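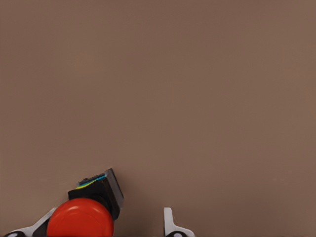
One kind of brown, with a little dusty pink in it.

Why Isn't Brown in the Rainbow?

Say the colors of the rainbow out loud. Red, orange, yellow, green, blue, indigo, violet. Did you hear brown? Nope! Mud is brown, chocolate is brown, tree bark and teddy bears and toast are brown, and still there isn't one stripe of it up in the sky. So where does it come from?

Get ready, because this is one of my favorite secrets in all of color science. A lot of brown is really dark orange!

How can orange be brown?

Your eyes do a clever thing all day long. They don't only check what kind of light is coming in, they also compare how bright it is next to everything around it. When orange is as bright as its neighbors, or brighter, your brain says "orange." When the same sort of orange is a lot dimmer than the things around it, your brain says "brown."

A rainbow is made of sunlight that has been bent and spread out by raindrops, and we see it as glowing light. There's nothing in there to make the orange stripe look dark enough to turn brown.

Try it yourself

You need orange paint, black paint, a brush and some white paper. Put a big blob of orange on the paper. Now mix in the tiniest dot of black and paint a stripe beside the blob. Add another dot, paint another stripe, and keep going until you have 6 stripes. (Go slowly with the black, it is very strong!) Somewhere along the row your orange will turn brown. Ask a friend to point to the spot where it happens - they may not pick the same stripe as you!

Tane Whitcombe, age nine, sent us his stripes and gave every one a name. We love "Wet Dog" and "Burnt Pancake."

Brown from the ground

People have been painting with brown for thousands and thousands of years. Long before paint came in tubes, artists used colored earth. They ground up soft rocks and clay and mixed the powder with water or fat. Two of the most famous earth browns are called umber and sienna, and you can still find those names on paint tubes and crayons today. What makes them brown? Mostly iron, and umber has a metal called manganese in it too, which makes it darker. The rust on an old bike gets its color from iron as well!

Brown in the kitchen

Bread dough goes into the oven pale and comes out with a golden brown crust. The heat makes sugars and proteins in the dough join up in new ways, and some of the new stuff they make is brown. It smells amazing too. Cut apples turn brown in a different way, with no oven at all. When you slice one, air gets to the inside and the apple starts to change color. A squeeze of lemon juice slows it down.

Words to know

Pigment: the powder that gives paint its color.
Umber: a dark brown made from earth.
Sienna: a yellowish brown made from earth. If you heat it, it turns redder and gets called burnt sienna.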